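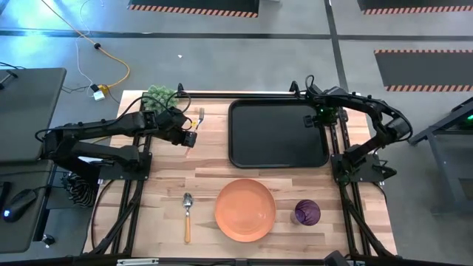

A tray, a plate and a big window: talking about the everyday table
December 4, 2024

The founder of Prirnia, a small tableware shop in Drolbridge, did not plan to sell dishes. She was a bookkeeper, and in the evenings she was buying old trays at house sales. "I had 137 trays in a one-room apartment," she says. "I could not open the closet. So I had to sell some of them, or move."

She sold almost 100 of them in one summer, and with this money she paid the first rent. We met to talk about how people set the table when no guests are coming, a subject on which she has strong opinions.

"People save the good plate," she says. "They eat from the one with the chip, and the good plate waits for a holiday. I did the same for many years. My mother too."

Her own advice is to start with the tray and not with the plate. She likes a black one with a rim, on light wood. "On black, you can put orange, purple, anything. You don't need to match. If you match too much, it looks like a hotel."

I ask if the color is really so important for a bowl of soup. She thinks about it for some time before she answers. "For the soup, no. For me, yes. I want to see orange in winter." 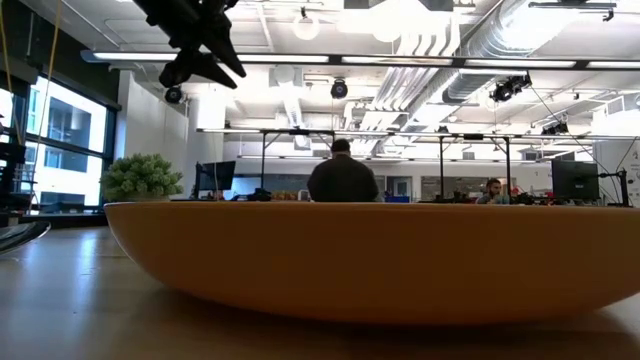 The wide orange-brown bowl, with the plant behind it and the window on the left.

The light is another thing she returns to often. In her opinion a table should stand near a window, even if the room becomes less practical, and she moved her own table four times before she was satisfied. A glossy surface gives the window back to you, she explains, and this is pleasant in the morning but tiring when the sun is low.

"Then you turn your chair," she says. "It is not a big problem."

About scratches she is relaxed. Customers write to ask how to remove them, and she usually tells them to wait six months and see if they still care.
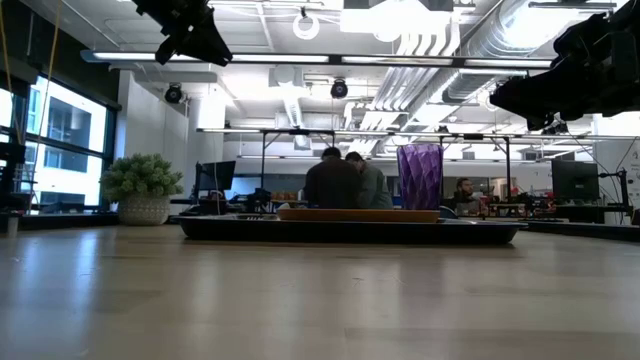
"A table without marks is a table in a store," she says. She learned this from the workshop Tikkanen, where she took a course in June and made one cutting board, "not a very straight one." She still uses it for bread.

Plants are allowed on her table, but only at the corner. In the middle they take the place of the food, and you must look around them when you talk. She also doesn't mind an artificial plant – "it never drops leaves in the butter" – although her sister disagrees with her about this every time she visits.
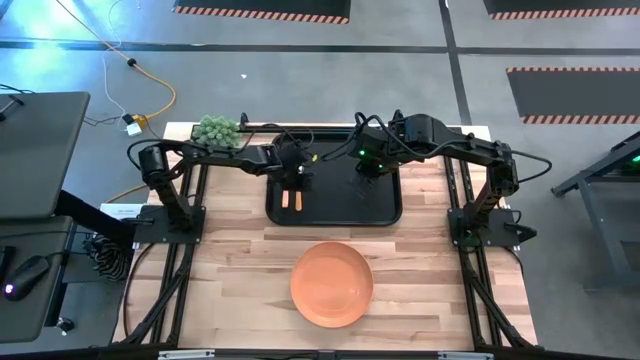 Next year she wants to offer a small series called Ketau, with one tray, one bowl and one cup sold together. The bowl has been the difficult part. The first samples were too deep, and the second ones were nice but did not stack.

"I want it shallow, so you see the bottom before you are finished," she says. "My grandmother's were like this. I looked for them everywhere, and my cousin had given them away."

The price is not decided yet. She will keep selling single pieces too, and old trays, when she finds them. At home she now has six.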